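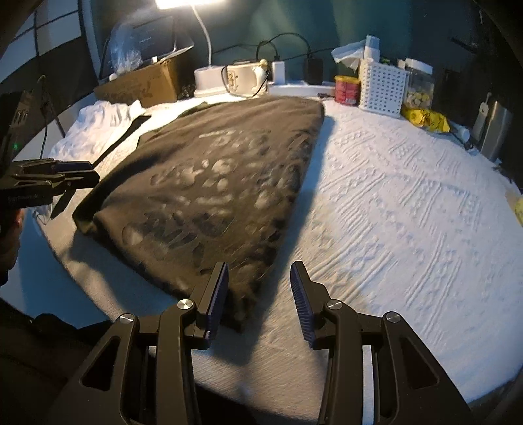 White bedspread and folded blanket.

I have wanted to see inside a working woollen mill ever since my grandmother gave me a grey blanket with a satin edge and told me it would outlast me. So when Kavanagh Mill announced an open day, its first since the new carding machine went in, I booked before I'd even looked at how far away it was. (Far! Four hours by car, the last bit on gravel, with sheep looking at you over every fence.)

The mill sits at the bottom end of Skurkden, between the river and the old rail siding. Skurkden has one main street, two bakeries and a very wide bridge for a town that size. I stayed the Friday night at the Jullov Guest House, up the hill behind the post office, so that I could be at the gate when it opened. Rooms are plain and the beds are good. Breakfast starts at six if you ask the night before, and the plum jam comes from the tree beside the car park.

The gate opened at nine and there was already a line. They take you through in groups of the size that can hear one guide over the machinery, and everyone gets a pair of foam earplugs and a sticker with a ewe on it. I still have the sticker on my notebook.

First stop is the wool store, and the smell gets to you before the door is properly open. Lanolin, dust, a bit of paddock. The bales are stacked nearly to the rafters and each one is stencilled with the farm it came from. Our guide pulled handfuls out of three of them so we could feel the difference. The finest was so soft I couldn't tell when I'd stopped touching it. The coarsest was like doormat, and goes into rugs. Somebody's little boy put a lock of it on his lip for a moustache and wore it all the way through scouring.

Scouring is the washing part, a long row of troughs with rakes that push the fleece along through hot soapy water. You can watch the colour change from one trough to the next, from weak tea at one end to cream at the other. The grease gets skimmed off and sold for hand balm, and there was a tub by the door to try. My hands were lovely until Tuesday.

Then carding, and this was my favourite by miles. The machine is as long as a bus, all rollers covered in fine wire teeth, and what goes in as a tangle comes off the end as a web so thin you can see your fingers through it. It drifts down like smoke and gets split into soft ropes with no twist in them at all. We were each allowed to pull a piece apart (nothing to it, it just lets go) and then roll another piece on our knee and try to break that. I couldn't! A few turns of twist and it held against everything I had. I've known how to knit since I was seven and never really understood what yarn was until that moment.

The spinning room runs along the upstairs floor and the boards shake under your shoes. They have one old spinning mule, which they start up for visitors on open days, and its carriage rolls out from the wall and back again on little rails, drawing and winding, drawing and winding. I could have stood there until lunch. The modern frames beside it do most of the real work and take up a fraction of the space, but it was the mule that had everybody leaning on the rope.

Weaving is the loud one. Earplugs in, and all talk done by pointing. There were six looms going, four on blankets and two on scarf cloth, including a brown and gold check called Grelent that the mill has been making on and off for decades. The guide held up a card with the number of threads across a double blanket and we all mouthed "wow" at each other.

What comes off the loom looks nothing like a blanket, by the way. It's stiff and open and a bit mean. The finishing shed is where it gets washed again so it shrinks and thickens, then dried on hooks and brushed up to raise the nap. They had a finished piece and an unfinished piece pinned side by side on the wall, from the same cloth, and I'd have bet money they came from different mills.

Last came the edging bench, where the blankets are checked against the light for faults, mended with a needle if they need it, and bound. I asked about satin edges like my grandmother's. They stopped doing those years ago because the satin wore out before the wool did, and now it's blanket stitch or a plain fold. Mine has in fact worn through at one corner, and I was told to bring it along next year and they'd rebind it for me at the bench. I was ridiculously pleased about this.

Some notes if you're thinking of going. The next open day will be in December, on the Saturday. Wear flat shoes and something you don't mind getting fluff on, and tie long hair back or they'll hand you a net. The upstairs floor is stairs only, but there's a screen in the wool store showing the spinning room for anyone staying down. The seconds shop opens at the end of the first tour and the good throws are gone quickly. I came home with a Grelent scarf, a bag of carded wool and one slightly crooked cot blanket for my niece's baby.

Of the two bakeries, go to the one nearer the bridge and get the apricot slice.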